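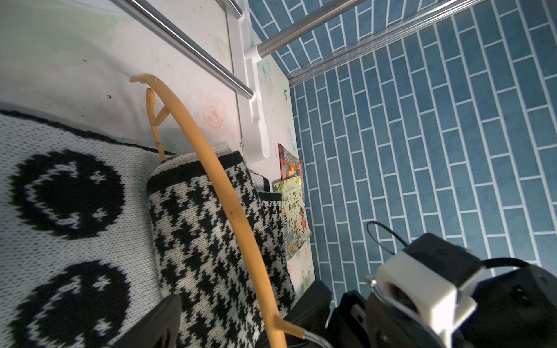 How do you wash a heavy jacquard knit blanket at home without the pattern pulling out of shape?
Cold water, a mesh bag, low spin, and flat drying. Most distortion comes from hanging the piece while it holds water.

1/ Notes from redoing the bed textiles in the back bedroom. Two main pieces: the white blanket with the black smiley faces, and the black-and-white bolster with the jagged check. Both are knit, and both carry a lot of black next to a lot of white.

2/ Black next to white is the whole problem. Before a first wash, press a damp white cloth on the black side for 2 minutes. If the cloth picks up gray, wash with a color catcher sheet and repeat the test next time.

3/ Water cold. Liquid detergent only. Powder lodges in the floats on the back of the knit and leaves chalky lines on black discs. I use Gotard wool wash at half the dose on the label.

4/ Spin at the lowest setting the machine has. Roll the blanket in a towel, press, unroll. No wringing. The black border is knitted tighter than the field on mine, so it dries slower and ripples if the middle gets stretched.

5/ Dry flat, face down. Turn once, after 5 hours or so. Full drying took 24 hours on a Gallau mesh rack with the window open. A radiator is faster and shrinks the border first.

6/ Bolster: check whether the cover comes off before buying. If it has no zipper, spot clean only. A filled bolster that goes through the machine comes out with the stuffing at one end.

7/ Storage. I keep the bolster rolled, and the dark piece with the white striped band folded behind it, against the wall. Folding a thick knit along the same line every time leaves a crease -- shift the fold by a hand's width.

8/ Snags. Anything with a wire end or a rough twig fork will catch a float. Do not cut the loop. Pull it through to the back with a small crochet hook and ease the slack along the row.

9/ The wall has faint floral paper, pink roses and green leaves. New black knits can rub off on pale paper, so I leave a small gap for the first month. Marks that do appear: dry eraser first, damp cloth second.

10/ Someone asked about pilling. Bassey fabric comb, light strokes, one direction. Battery shavers are fine on the plain areas -- keep them off the edges of the faces, where the yarn changes color.

11/ Interval: every 90 days for the blanket, sooner if the dog has been on it. Next up is the Nunus mattress pad, which has its own label and its own opinions about temperature.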